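Speaker notes, session 3, Drurkbridge, 2018-09-27
Slot: 25 minutes plus questions. Clicker is on the lectern; slide numbers in brackets.

**[1] Title**

Skip the bio. Say the Novness name once and move on. Ask who has driven an arm remotely for more than an hour. Wait for hands.

**[2] Three ways to show a task**

- Kinesthetic: a person takes hold of the arm and moves it through the task.
- Remote: a person moves a leader device, the arm follows.
- Hand-held: a person does the task directly, holding the same gripper the arm will carry. No arm present.

Point out that all three yield the same kind of record – a pose over time plus an opening width. The difference is in what the person feels while producing it, and in how many attempts fit in a day.

**[3] Kinesthetic teaching**

Good for a single rigid part and a short path. Poor for two arms at once, as one person can't back-drive both without bracing against something. The hands also block the view of the wrist camera. Mention the Viklund arm: joint friction at low speed shows up as small steps in the path, and the learned policy copied the steps.

**[4] Remote control**

Slow down here, the audience will want numbers. We kept 462 demonstrations from the remote rig. Most of the discarded ones failed at the moment of contact with cloth. The operator has no force feedback, sees the fold late, and closes the fingers on air or on the table. Serko logs the delay between leader and follower; show the plot, don't read the axis values.

**[5] Hand-held grippers**

Main section, eight minutes. One gripper in each hand, camera looking out over the fingers. The person feels the cloth through the tool and corrects without thinking about it. Pinch depth gets better within the first few tries.

Garments are the test case. A sleeve has to be taken at the cuff, lifted clear of the surface and laid across the body. Grasp too far up and the cuff trails under the fold.

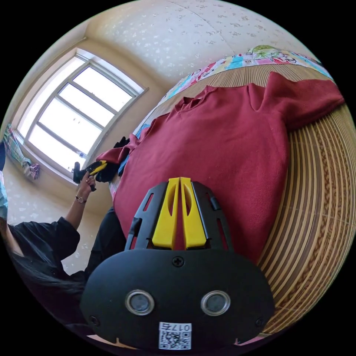

Obadia Mutiso objects at this point in every rehearsal: the person can reach in ways the arm can't, so a share of what gets recorded is useless on the real machine. He would rather have fewer demonstrations that are all reachable.

Answer it before the questions do. Each recording is checked against the arm's joint limits and speed limits after the fact. Of the first 2,000 hand-held recordings, 961 passed with the base in its default position. Moving the base in software recovers more, but I have no final number and should not guess at one on stage. Concede that demonstrators need to be told to keep their elbows low and to avoid crossing wrists.

**[6] What goes wrong**

1. Tracking loss. Plain walls and fast turns are the usual causes. Ask for slow turns.
2. Left and right clocks drifting apart. A two-handed lift with one hand late teaches the policy to tug.
3. Fingers closing fully on thin cloth. Width reads the same with or without fabric, so the grasp has to be judged from the camera.
4. Demonstrators getting too good. By the end of a session they skip the small pause before the lift, and that pause is useful for segmenting.

Faraji Lyimo's fix for item 2 is a clap of the fingers at the start of each take. Show the two traces before and after alignment.

**[7] Recommendation**

Hand-held for cloth and for anything with two hands. Remote for tasks where the arm's own reach is the hard part, such as shelves. Kinesthetic for calibration and little else. If the hall has been quiet, ask whether anyone has mixed the sources in one training set; ours did worse until we added a source label.

**[8] Backup slides, only if asked**

- Finger wear and replacement
- Joint limit check, full list of settings
- Cost per hour of demonstrator time (Faraji has the sheet)

Leave slide 7 up during questions.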